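**Work and Automation, unit 3: sorting and kitting**
Instructor: Pantelis Christodoulou
Read before the seminar. Bring your notes from the Etthorpe reading.

## 1. The job before the change

The Etthorpe site packs small mixed kits for schools and craft stores. Until last year every kit was filled by hand. A packer stood at a bench with a bowl or tray, took pieces from bins, and passed the full kit to a checker. The daily target for a bench was 217 kits. New hires reached it in up to 3 months.

The work was light but steady. Packers told the site they liked being able to talk while they worked, and disliked the checking stage, where mistakes were traced back to a bench number.

Terms to know:

- **Kitting:** putting a set of different items together in one container.
- **Pick:** taking one item from a bin or surface.
- **Demonstration:** a person doing a task with a tool that records the motion, so a machine can be trained on it.

## 2. What makes a pick hard 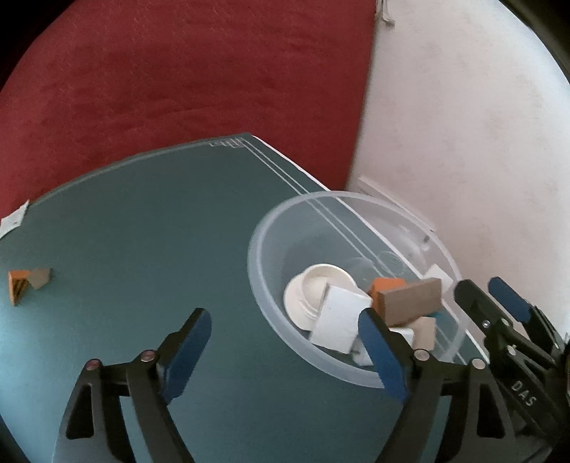
Machines have handled uniform parts for decades. A line that moves 2,000 identical caps an hour needs very little judgment. Mixed containers are another matter, and they are the reason kitting stayed manual at Etthorpe for so long. Think about what a packer's hand does without any planning: it feels for an edge, shifts one item to get at another, and eases off when something bends. A clear plastic bowl holding a tilted stack of white paper bowls or plates, a flat white square, and a block with an orange end lying across the middle calls for all of that. The stack can spread if it is squeezed. The clear rim is easy for a person to allow for and easy for a vision system to miss.

Paltell, the firm that supplied the new cells, asked the packers to list their hardest picks. The list came to two pages. Thin flat items were at the top, followed by anything see-through.

## 3. New tasks at the bench

Under the first plan, 800 kits a day would move to the automated cells and the rest would stay manual. Packers were offered three kinds of work:

1. Manual kitting, on the same terms as before.
2. Cell tending: refilling bins, clearing stops, logging faults.
3. Demonstration work with hand-held grippers.

Most people tried the third at least once. It paid slightly more per hour, and several packers dropped it within weeks. They gave sore wrists and boredom as the main reasons.

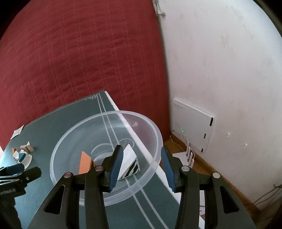
Demonstration work changes what counts as skill. A fast packer uses the whole hand and often carries two or three items at once. With a gripper the same person has two fingers and has to pick a side to hold. Small pieces show this well. The white triangle with black diagonal stripes is held between two ribbed blue pads, just above the floor of the bowl, and the orange triangular block leans against the wall to the left of it. A packer would probably scoop up both. The person holding the gripper has to deal with them one by one, and leave room for the fingers inside the rim.

Stergiou's interviews (handout B) report that the fastest packers were often the most frustrated in this role. Slower, careful workers got better ratings for their recordings. Some had been near the bottom of the bench rankings for years.

## 4. Pay, pace and credit

Three issues came up in the works meetings at Etthorpe:

- **Pace.** Bench targets stayed at 217 although the easy kits went to the cells first. The kits left for people were the slow ones. The target was lowered in June after complaints.
- **Credit.** Recordings are used long after the shift ends. Itow argues that workers should be paid again when their recordings are reused at another site. Paltell's contract has no such clause.
- **Monitoring.** Recordings can show how a person works in fine detail. The site agreed to keep names off the files.

## 5. For the seminar

Write one page on either topic.

- Was it fair to keep the old target during the changeover? Use the figures in sections 1 and 3.
- Should demonstration be its own job with its own pay grade, or a duty shared among all packers?

Handout B is in the course folder. Skip its appendix, we will do that in unit 4.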